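Call for participants: survey of religious practice in shared housing

The Irnell project is recruiting 400 adults for a study of fasting and dietary rules in mixed-faith households. Applicants must live with at least one person of a different religion or of none.

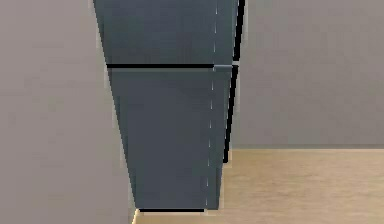
Participation consists of one questionnaire and a food diary kept for five days. Completed diaries are paid at the standard rate. Enrollment closes at the end of April. Contact Hertta Ikonen, Pleltov office.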